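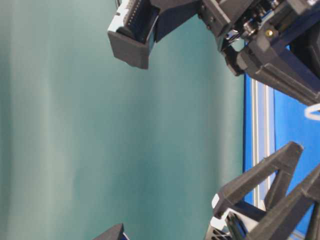

Home Workshops Studio Get Involved Shop Contact

Come and help us paint and hang our backdrops

April
By Shanti Saxena

We are looking for 18 people to join us at the Nautiyal studio in Plenberg for our spring backdrop project, and if you have ever stood in a paint aisle for half an hour holding two nearly identical blues, I would dearly love to hear from you.

For anyone new to us, Nautiyal makes painted cloths and freestanding panels for school plays, small photo studios, puppet shows and the occasional very ambitious birthday party. Most of what people borrow from us is plain color, and a good plain color is harder to make than it sounds. A flat teal that looks lovely at noon can turn gray and sulky under a lamp, and a strong royal blue will happily take over everything you put next to it. So this year we are spending seven weeks on teals, blues and the greens in between, and we want plenty of hands and plenty of opinions.

What you would be doing

Each group meets for one evening a week, from 6:30 until 9. The first two evenings are for mixing and for small samples on scrap cloth. After that we move on to the big pieces – stretching, priming, laying on the base coat, then working the long soft bands of lighter and darker color that keep a backdrop from looking like a painted door. Toward the end we hang everything, look at it under different lights, argue a little, and paint over the bits we don't like. There is always something we don't like!

You'll also help fold, roll and label. I know that sounds dull, but it's my favorite part, and we have the radio on.

Who we'd like to meet

You don't need any training. We've had bakers, bus drivers, a retired dentist and several people who told me firmly that they couldn't paint and then made the nicest cloth of the season. You do need to be 16 or older, and comfortable being on your feet for a good part of the evening (there are stools, and plenty of seated jobs at the sample table if you'd prefer those – just say so on the form). Please wear shoes you don't care about.

If you have experience with dyeing, sewing or scene painting, let me know, as I'd like at least one practiced person in each group.

What you'll get

Taking part is free. All paint, cloth and brushes are provided, with soup and bread at the halfway point, and we'll pay your bus fare both ways. Everyone takes home a small panel in a color they mixed themselves, and we'll name the color after you if you'd like that. Ashok Pal, who runs the paint bench, will keep the recipes in the big book, which currently holds 247 of them.

How to apply

Pick up a form at the studio or at the Gollico paint shop, or write to us with your name, the evenings you can manage, and a line or two about a color you're fond of. I read every one of these and I enjoy them enormously. We'll reply to everyone by the end of the month, and anyone we can't fit in goes to the top of the list for fall.

Comments

Marguerite: Is there parking, or should I come on the bus?

Shanti Saxena: There's a small lot behind the building, Marguerite, but it fills up by six. The bus is easier.

tealfan: I did the reds last year and still have my panel up in the hallway. Applying again.

Denny P.: Can my daughter and I be in the same group? She's 17.

Ashok Pal: Yes, put both names on one form and we'll keep you together.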